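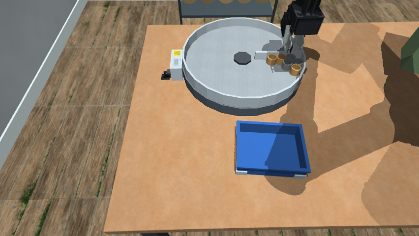
Reading the Oltholm numbers

Jun 9, 2022

The county finally posted its household survey for Oltholm, and I spent an evening with the tables. The town has just over 4000 people now. Renters make up 33 percent of households, up from 16 percent when we moved here.

Most of that is on the Skaster side, where the older houses were split into apartments.

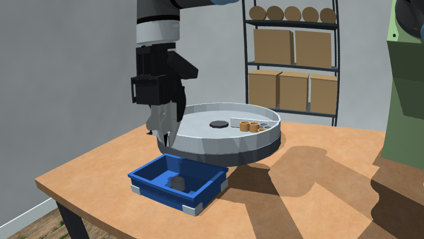 The east end barely changed. Average household size there is still a little above two, and the median age keeps climbing. Imad Abu Hammour, who lives a few doors down from me, thinks the survey missed a lot of seasonal workers. He may be right — the forms went out in August, when many of them are away.
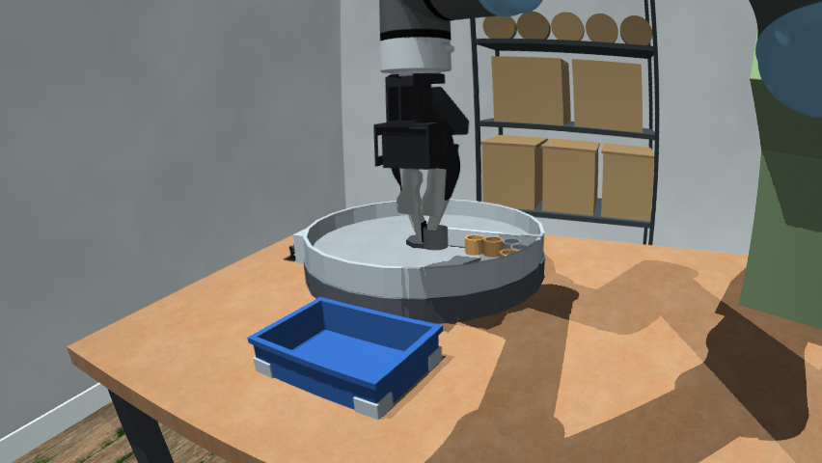
Gripper over the round tray.

The tables by street come out next. I want to look at Bitar Road first.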